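Opening-Move Advantage in a Small Tile-Placement Game
Student project report, Discrete Mathematics II
Marisol Hinojosa

1. Introduction

Zukden is a two-player game played with 28 square tiles on a six by six grid. Each tile carries a value from one to seven, and each value appears four times. A player scores when a placed tile completes a row or column segment whose values add up to a multiple of five. The game ends when the tiles run out. The printed rules give the first player no handicap, and regular players disagree on whether one is needed. The aim of this project was to measure the first-player advantage by simulation and to test one simple correction.

2. Rules used

The rule sheet is unclear on two points. It does not say whether a segment of one tile can score, and it does not say what happens when a placement completes a row and a column at once. We took the stricter reading of the first (minimum length two) and counted both segments in the second.
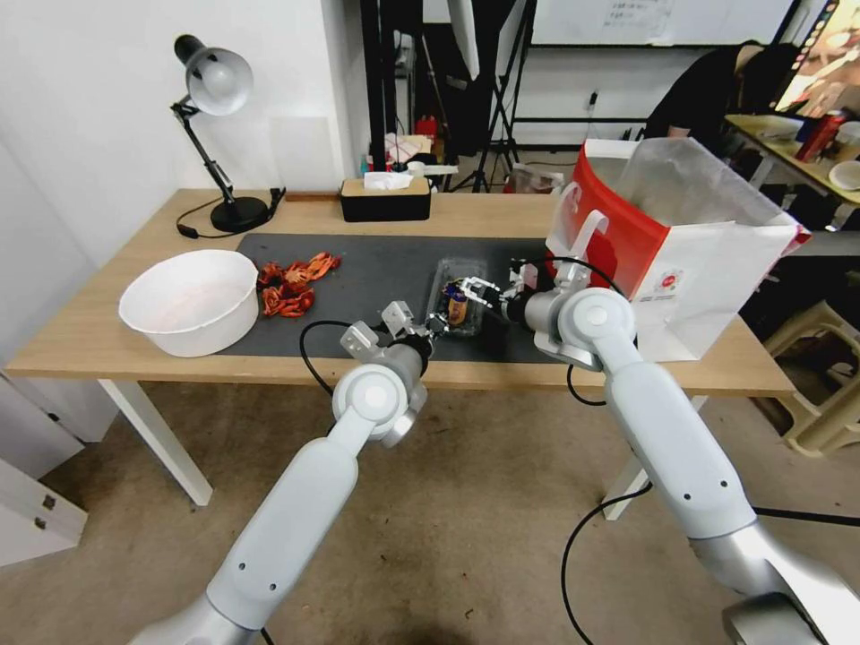
Hands are drawn from a face-down supply. Each player holds four tiles and refills after every move until the supply is empty. Passing is not allowed. A tied score was recorded as a draw and was not replayed.

3. Method

The simulator was written in Python and run on one laptop. Two strategies were coded. The greedy player takes the highest-scoring legal move and breaks ties at random. The cautious player subtracts from each move the best reply open to an opponent holding an average hand, a method described in the course notes as the Weerasinghe adjustment.

Every pairing was run with both seat orders. A pilot of 100 games per pairing was used to check the scoring code against games scored by hand. Two errors were found, both in column scoring, and the pilot data were discarded. The main run used 997 games per pairing. The planned number was larger - the laptop went to sleep during the last batch, and the other pairings were cut to the same length so that they could be compared directly.
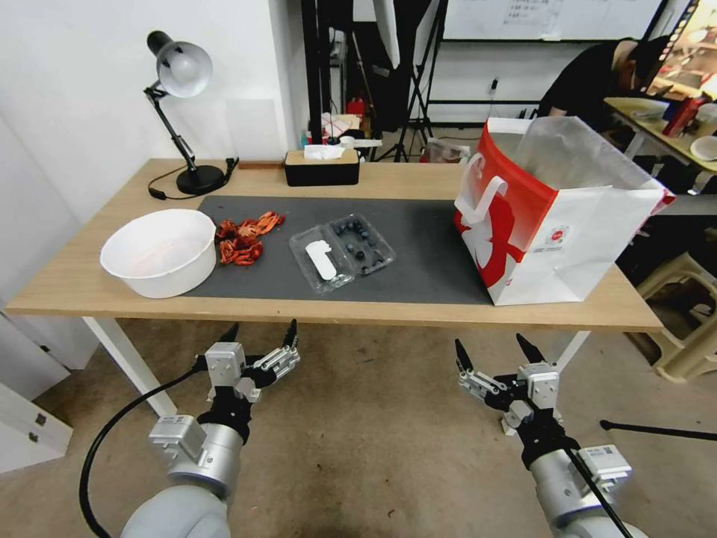 4. Results

With greedy players in both seats, the first player won more often than the second, and the gap was larger than the margin of error for a run of this length. With cautious players in both seats the gap shrank but did not close. When the strategies were mixed, the cautious player won most games from either seat, so choice of strategy mattered more than seat order.

The correction tested was a one-tile opening: the first player's first tile must go on one of the four center squares. A further 600 games were run under this rule with greedy players. The first player's lead fell to within the margin of error.

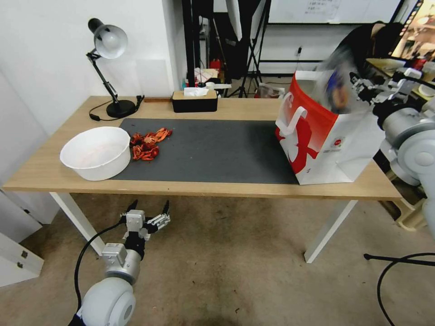 5. Limits

Neither coded player looks more than one move ahead. Human players at the Lalteva club plan for the last few tiles, when both hands can be worked out, and the simulator does not model this. The center rule was not tested with cautious players. The random seed was stored for the main run only, so the 600 games cannot be repeated exactly.

6. Further work

An exact search of the last six moves should be possible with the present code if the board is stored as a bit pattern.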